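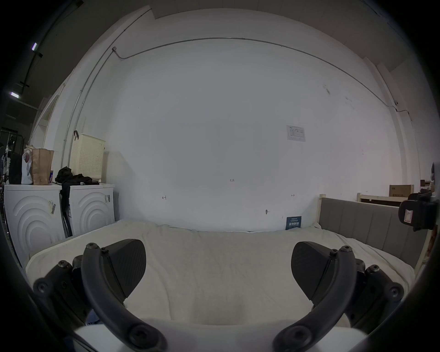
## Washing a wool blanket at home without shrinking it

Every August I get the same phone call from at least one member of my family, and it always starts with "I've put Grandma's blanket through the wash and it's gone funny". I have a great deal of sympathy, having once turned a lovely mustard-coloured double blanket into something that would have fitted the dog. So I thought I'd write the whole method down properly, the way I do it now, and then I can just send people the link.

It does take most of a day once you count the drying, so pick a dry, breezy one if you can. I like a Thursday, when I've got the clothesline to myself.

### What you'll need

- A bathtub or a big laundry trough (a bathtub is much kinder on your back if you kneel on a folded towel)
- Wool wash, the kind that doesn't need rinsing to death. I buy the 900 ml bottle of Nendon from the hardware shop in town and it lasts me the winter
- 2 old bath towels, the bigger the better
- A clothes airer or a line in the shade
- A soft brush, such as a clean baby's hairbrush
- White vinegar

### Before you run the tap

Take the blanket outside and give it a good shake, then hang it over the line for an hour and go and have a cuppa. You would be amazed how much of what we call dirt is just dust and toast crumbs, and quite often I bring a blanket back in at this point and decide it doesn't need washing after all!

If it does, check it over in good light. Spread it out on a bed and go along the edges slowly with your fingers, looking for loose binding and little moth holes. Mend anything you find first, even if it's only a few rough stitches in whatever thread is in the tin. A small hole in dry wool can become quite a large one when the blanket is wet and heavy. 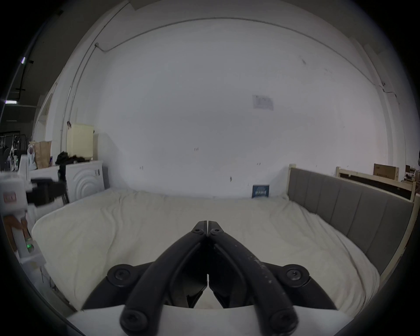
Can I put it in the washing machine if there's a wool cycle?

If the care label says machine washable, go ahead, on cold, with the lowest spin and nothing else in the drum. With an older blanket that has lost its label I'd stick to the bath, because you can't undo felting and some machines are rougher on their wool cycle than you'd hope.

### The wash itself

1. Run enough lukewarm water to cover the blanket when it's folded loosely. Test it with your wrist the way you would for a baby's bath. It should feel like nothing much at all.
2. Add a capful or so of wool wash and swish it through before the blanket goes in, so you don't get one very soapy corner.
3. Lower the blanket in and press it down with flat hands until it's soaked right through. Press and release, press and release, moving along the length. No rubbing, no wringing, and please don't let the children tread on it like grapes, however nicely they ask.
4. Leave it for ten minutes. Any longer and some of the darker dyes start to wander.
5. Let the water out and push the blanket gently to the other end of the tub while it drains.
6. Rinse with water as close as you can get to the same temperature, with a splash of vinegar in it. A sudden jump from warm to cold is one of the things that upsets wool, and my mustard blanket went exactly that way.

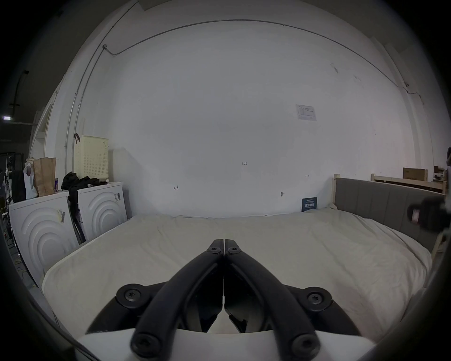

### Getting the water out

Wet wool is astonishingly heavy, and this is where a second pair of hands comes in very handy. My neighbour Imani Muriithi and I do our blankets together for this reason (she brings the lemon slice, I supply the bathroom). Press as much water as you can against the side of the tub, then gather the blanket up from underneath in both arms so it doesn't dangle and stretch.

Lay it over a towel, put the other towel on top, and roll the lot up like a swiss roll. Lean on it, unroll, and do it again from the other end. If you have a machine with a very gentle spin, a minute of that is fine too.

### Drying and finishing

Dry it flat if you've got the room, or draped over two or three rails of an airer so that no one edge carries the weight. Keep it out of strong sun and well back from the heater, and turn it every couple of hours, tugging it back into shape while it's damp. Feel the middle and the seams before you call it finished, as those are the last to dry.

Once it's dry, brush it lightly in one direction to lift the nap. I do this with the blanket spread over the bed, working from the pillow end down so I'm not leaning on the part I've just brushed.

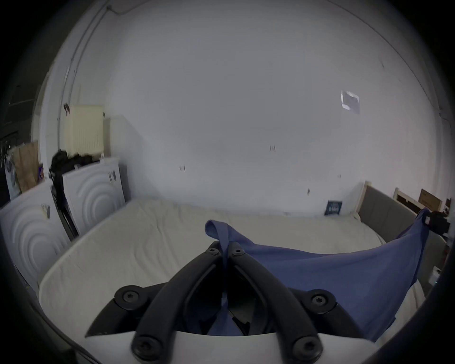 Do both sides, and then leave it out overnight before you fold it away. Even a trace of damp will turn musty in a cupboard, and plastic bags make it worse, so I store mine in an old cotton doona cover with a few cedar blocks tucked in the corners. Give the blocks a light sand when they stop smelling of anything, and refold the blanket along different lines halfway through summer so the creases don't set.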